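Shore Lab Walk-Through: Checklist and Comments
August, by Concetta Fontana
Last updated: August

First full round of the Plorkosberg shore lab after the summer sampling push, and what a good round it was! Birgit Schmieder did the seawater side, I did the rest. Comments are under each item.

1. Seawater intake and screens — PASS
Screens clean, both valves turn freely. Birgit timed the changeover to the standby pump at 187 seconds, well inside what we ask for. Lovely work by whoever greased that valve.

2. Header tank and overflow — PASS WITH COMMENT
The 1,000-liter tank is sound and the overflow runs clear. There's salt crust on the lower bracket again. Please rinse it with fresh water and wipe it dry before the next round.

3. Chemical store — PASS
Acids and bases on separate shelves, trays under everything, formalin locked up. The new labels are so much easier to read (the old ones had faded to almost nothing). Spill kit sealed.

4. Eyewash and shower — ACTION
Eyewash fine. Shower pull handle is stiff and needs fixing before the students arrive. Oltmanns has been called.

5. Foul-weather clothing and lockers — PASS WITH COMMENT
Check every zipper top to bottom, and look for salt stiffness and torn cuffs. Keep personal layers away from the sample benches. Spare dry clothes now have their own locker, and I'm delighted with it.
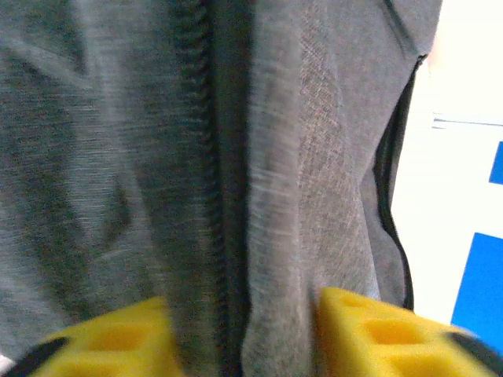 6. Small boat, Nultalholm run — PASS
Kill cord, flares, radio and first aid box all present and in date. Engine hours stand at 1,091, so the next service is coming up. The throw line was packed properly this time — thank you, deck team!

7. Lifejackets — ACTION
Two Bomik jackets have cylinders close to their expiry date. They're tagged and off the rack. Replacements first, then back in use.

8. Wet lab floor and cables — PASS
Drains clear, mats flat, no leads across the walkway. About 200 feet of old hose went to recycling and the room feels twice the size.

Open actions: items 4 and 7. Birgit will recheck both at 8:30 a.m. on the morning of the next boat trip, and the bracket in item 2 while she's there.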